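Print this page | E-mail to a friend

Parkano and the two countertops
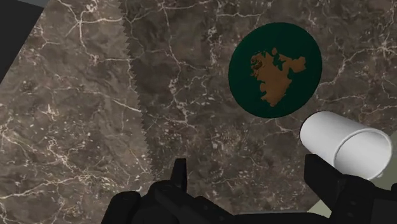

Parkano, our simulated kitchen, has had a bad June. Regular readers will remember that it was built so the Kanero arm could practise picking things up before being allowed near crockery that costs money. By Thursday it had run 2000 episodes of the cup task, and Yiran Duan had started planning the move to the real bench. Then Juniper Castellanos looked at the force logs, which no one else had been doing, and found the gripper pushing down into the worktop at loads that would have put the real one in a box back to the supplier. It did this only on some runs, and only on part of the counter. The stone is two slabs, one lighter and one a chocolate brown, and they meet in a saw-tooth line like badly cut pastry. We had all taken that for a quirk of the renderer. It is where the two surfaces overlap, and the collision shapes underneath overlap as well, with the darker one sitting 4 mm higher than the planner believed.

The planner, in other words, thought it was hovering politely over a cup when it was leaning on a kitchen. The force limit should have stopped it. The force limit had been switched off in April by Zixuan Du, for an afternoon, to get a demo through, and the afternoon had gone on rather longer than expected. Zixuan has asked us to mention that there was a comment in the code. There was. It said "put back".

Nothing was broken, there being nothing to break. The worry is what the arm has learned. Almost a third of the runs scored as successes had some contact with the stone in them, and a policy that is rewarded for shoving will go on shoving when it meets a real worktop, or a real hand. Nanami Nakajima has withdrawn the lot and the transfer to the bench at Irnadby is off until the task has been trained again from scratch.

What changes now:

The force limit lives in the Illés safety layer, where it can't be turned off from a task script. Asking nicely won't help either.

Any run that trips it counts as a failure, however pretty the grasp.

New scenes get a height check across the whole work surface before anyone trains on them. Madalena Torres has written a short script for this and it takes 2 minutes, so please don't tell her you were in a hurry.

If you have copied the Parkano counter into a scene of your own, and at least 4 of you have, pull the corrected version before your next run. The zigzag will still be there to look at. Only the step is gone.

Print this page | E-mail to a friend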